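Hello again from the Bollness museum cupboard! (It's a room really, but it has one window and a lot of shelves, so cupboard is what we call it.) Last time I wrote about why the sea is salty, and I got a letter from Tove Baldursdóttir, who is nine, asking me something much harder. She wanted to know why blue things are blue, and why there aren't many blue foods. Good question, Tove! I've been thinking about blue for weeks now.

## First, what is a colour anyway?

Light from the sun looks white, or no colour at all, but it's a mixture. You've seen it come apart if you've ever spotted a rainbow. Raindrops bend the light, and each colour bends by a slightly different amount, so they spread out into a stripy arch with red on the outside and violet on the inside.

When that mixed-up light lands on something, some of it gets soaked up and some of it bounces off. A ripe tomato soaks up most of the blue and green light and bounces the red back at you. The red goes into your eye, your eye sends a message to your brain, and your brain says "tomato!" (or "lunch!").

A blue thing does it the other way round. It swallows the reds and yellows and throws the blue back. The stuff inside that does the swallowing is called a pigment. Paint has pigment in it, and so do felt tips, jumpers and plastic toys. 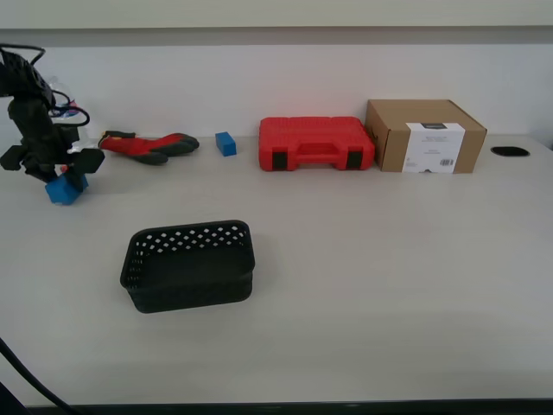 ## So why is the sky blue?

There's no paint up there, I promise. The air is made of tiny, tiny bits called molecules, far too small to see. Sunlight bumps into them on its way down to us, and blue light gets knocked about much more than red light does. It pings off in all directions, so wherever you look in the daytime sky, some blue is coming towards you.

In the evening the sun is low and its light has to travel through a lot more air to reach you. By then most of the blue has been knocked out of the way, and the oranges and reds are what's left. I walked up the hill behind Carkanbridge in August to watch it happen and stayed until I was freezing. My flask of cocoa ran out before the sky had finished!

## Blue animals are sneaky

Lots of blue animals have no blue pigment in them at all. Take the blue morpho, a big shiny butterfly from Central and South America. Its wings are covered in scales like very small roof tiles, and each scale has ridges on it. Light bounces around in the ridges and the blue part comes out extra strong. If you could grind a wing scale to powder (please don't) the blue would disappear, because you'd have squashed the ridges.

Peacocks do a similar trick with their feathers. So do kingfishers, and blue jays, and it even happens in people's eyes. Blue eyes have no blue in them! The coloured part of the eye scatters the light, a bit like the sky does.

## And the food?

Right, Tove, your bit. Plants find blue pigment quite tricky to make. Blueberries have a go, but squash one and the juice is more of a purple. The blue look on the outside comes from a thin layer of wax on the skin. Rub a blueberry with your thumb and it goes darker where the wax has come off. I did this to a whole punnet and then had to eat them all, which was terrible, as you can imagine.

## Blue used to be very expensive

The best blue paint in old paintings was made from a stone called lapis lazuli, dug out of mountains in what is now Afghanistan. Somebody had to carry it all the way to Europe, grind it up and wash out the grey bits, so painters often saved it for the most important person in the picture.

The ancient Egyptians had their own answer. They heated sand, copper, chalky stone and a kind of salt together and made a blue powder that we call Egyptian blue. People were using it well over 3,000 years ago, and there are pots and little statues that are still bright today.

## Something to try at home

You need a clear glass of water, a torch, a drop of milk and a dark room.

1. Stir 2 drops of milk into the water.
2. Turn the lights off and shine the torch through the side of the glass.
3. Look from the side. Can you see a faint bluish tint?
4. Now look through the glass from the end opposite the torch, with a piece of thin paper held over the beam. It should look more yellow or orange.

If nothing much happens, add another drop and try again. Mine took several goes, and Hjørdis Sjöberg at the front desk thought I was making a very weak milkshake.

Next time it's snails. Keep sending your questions to the cupboard, and do draw me something blue if you've got a pencil handy!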